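Gongate House – kitchen group, minutes

Present: Rosario Bellini (chair) and 2 others. Start 15.37.
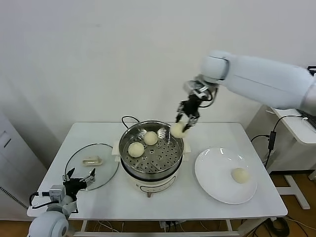
1. Steamed buns. Agreed to keep them on the December menu. Buns to go on plates straight from the steamer tray.

2. Steamer. Glass lid to be laid flat on the table when off – not stood on edge. Jõgi to be asked for a spare lid.

3. Flour. Juvex order approved.

4. Any other business. None.

Next meeting in the kitchen, same time.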